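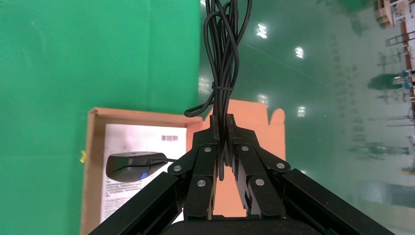
The Rikix gripper with a bundle of cable between its fingertips.

Aug 25, 2019

I've been wanting to write about the Rikix kit since March, when Jui-lin Pan let me try the early one at Imbridge. The new version is so much better that I hardly know where to start! So, the fingers. They come to really narrow tips, which is great for anything thin and floppy, and most of the bolts are right there on the outside where you can reach them. I had one finger off and back on in 5 minutes (the old one took me most of an evening and a lot of muttering).

The price is $428 for a single gripper, with the mounting plate but without the arm. Not cheap, but the Tinosetti I used before cost more and I never liked its software.
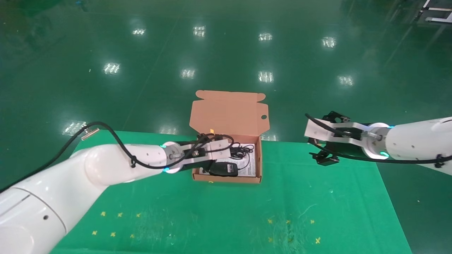
Setup on two arms is where I expected trouble. Ngan-ling Tai had warned me to give each side its own address before plugging in the second one, and I'm glad I listened - the manual saves that for the very last page. After that it went smoothly. I love the force setting, which goes from 1 to 100, though I'd like finer steps at the low end for boxes and paper.

My other complaint is the cable. It lies along the top of the arm and I'd much prefer a clip or two in the kit. I've written to Rikix to ask for them.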